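Kikitz door-opening set, simulated — known fault in the wrist view episodes

This folder holds 300 simulated episodes of a two-finger gripper working on doors with bar handles. Nazmiye Eren built the scenes in the Brercombe simulator and Pieter Shezi ran the collection in June. Each episode has a wrist view, joint states, gripper width and a success flag.

Read this before training

In 46 episodes the success flag is wrong. The collision shape for the handle was saved at an old offset, so the gripper could register contact while the fingers were still short of the bar. The controller then closed on nothing, backed away, and the episode was logged as a success. The rendered handle was in its proper place the whole time, so the images themselves can be used.
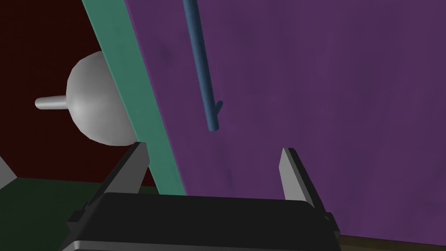

Wrist view, purple panel with blue handle. Fingers apart, handle ahead of the gripper.

The fault was found when Sezer, our replay tool, showed door angles of zero at the end of episodes marked as done. Gullon, the older checker, reads only the contact flag and passed all of them.

What to do

Use the list in bad_flags.txt to drop the affected episodes, or recompute success from the door angle. Do not use the contact channel from version 2 for anything. Version 4 has the corrected collision shape — the episode numbers are unchanged.

Force readings were not checked after the fix. Do not set force limits on a real arm from this data.

Last edited December 25, 2020, by Pieter Shezi.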